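Section 3. Sorting and filing your seed packets

This section covers the packets themselves. For assembling the Huseseo drawer unit, see section 2. Sowing dates for the Neltdale beds are on the card inside the lid.

What you need

The drawer unit with its dividers in place
Blank index cards and a soft pencil
Small paper clips
A hard, dry surface to sort on. Stone or tile is easiest to wipe down afterward.

3.1 Laying out the packets

1. Wipe the surface and let it dry. Paper packets pick up moisture from a damp counter very quickly.

2. Take the packets out of one drawer only. Finish that drawer before opening the next.

3. Separate vegetables from flowers. Go by the photograph on the front if you can't read the name. Many growers buy from overseas suppliers, and the large lettering may be in Chinese or another language you don't know. A picture of round green gourds on the vine is enough to put a packet with the climbing vegetables.

4. For flowers, look for any part of the name in English and match it to the divider list. A name starting with CHRY goes behind the C divider, whatever mix of colors the photograph shows. 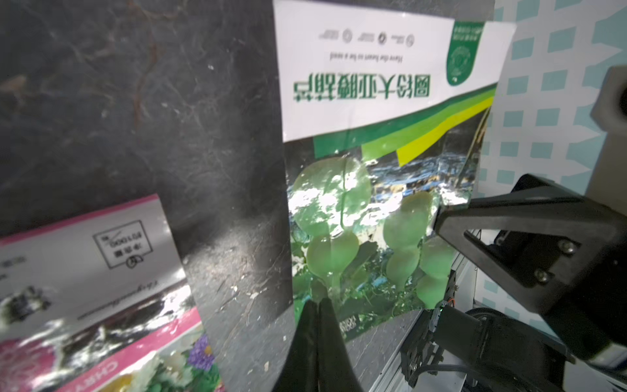 5. Check each packet for a date. It may be printed in a box, stamped on the back or pressed into the seal. If you find one, copy it in pencil to the top line of an index card. If you don't, write the date you filed it – today's card would read September 28, 2025.

6. Clip the card to the back of the packet. Keep the clip above the seed, near the top edge.

Note: Glossy packets are hard to read under an overhead lamp. Tilt the packet or turn the lamp aside before you copy anything down.

Caution: Do not write on a full packet with a ballpoint pen. The pressure can crush fine seed.

3.2 Filing

1. Stand large packets upright in the rear row. Small ones go in front.

2. Place no more than 19 packets behind each divider. Tighter than that and the corners start to bend.

3. Fold opened packets over twice and clip them shut. If the seed has leaked, move all of it to a plain envelope and keep the old packet with it for the growing instructions.

4. Slide the drawer closed slowly. If it catches, a packet is standing too high – lay it on its side.

Go through the drawers again in April, before the first outdoor sowing. Replacement dividers are part number 471. Corrections to this section go to Lesego Engelbrecht.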